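Investor day at Gerier, 4/17/26

Quick notes, typed on the train. Gerier holds 3 kitchen equipment makers now, Tomier the biggest. Bought from the Ueda family office in November, mostly equity, little debt.

Morning was the CFO deck. Revenue up, margin flat, lots of slides on working captial.
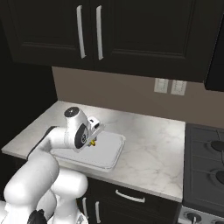
Asked about the exit. Trade sale preferred, no date given. Kokorau keeps its minority stake and one board seat. Fees came up twice, short answers both times.

Lunch ran long. Over 70 people in the room, mostly limited partners, a few lenders. Coffee weak.
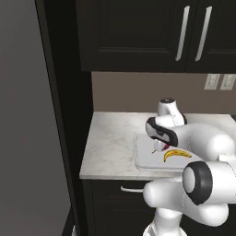

Afternoon session

Tomier site walk. 319 staff, two shifts. Order book ok thru year end, they say. Want to see teh covenant numbers before the next call.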